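Help wanted: part-time baker's helper at Moser

Posted August 8, 2021

Hi, I'm Domenica Leitner, and I run the bread side of Moser, the little bakery on the square in Bramuditz (green awning, bike rack, usually a dog tied up outside). We're looking for someone to join us on the early shift, and I'd love it to be somebody who gets a kick out of dough and doesn't mind flour in their hair.

You'd be working mostly with me and Konrad Grabner. Konrad does the rye and the seeded loaves, I do the white bread and rolls, and Roswitha Eder opens the shop and sells whatever we put in front of her. On a busy morning we make 400 rolls before the doors open, so yes, it gets lively back there! You don't need to be fast right away. I was terribly slow my first winter and my rolls came out looking like potatoes.

The job is six mornings every two weeks, starting at 4 a.m. and finishing at 10. You'd be weighing out flour and salt, shaping rolls, loading the oven, washing up (sorry, there's a lot of washing up) and now and then running trays over to the cafe across the street. Flour comes in big sacks, so you should be okay with lifting.

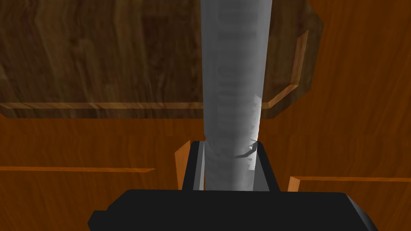 WHAT WE'D LIKE FROM YOU

Some kitchen experience is nice, home baking counts, and I'll happily talk sourdough with you for an hour. You do need to be able to get here at four in the morning, and the first bus from Flolley doesn't come until half past five, so think about a bike or a car. Please be kind to the customers too, even the man who wants his loaf sliced three different ways.

WHAT YOU GET

Paid training from day one, two aprons, breakfast with the rest of us at seven, and bread to take home after every shift. We close for two weeks in January and you're paid for those.

To apply, write me a few lines about yourself and the last thing you baked, good or bad, and drop it off at the counter with your phone number. Roswitha will make sure I get it. If it sounds like a fit, I'll call you to set up a trial morning, also paid.

Domenica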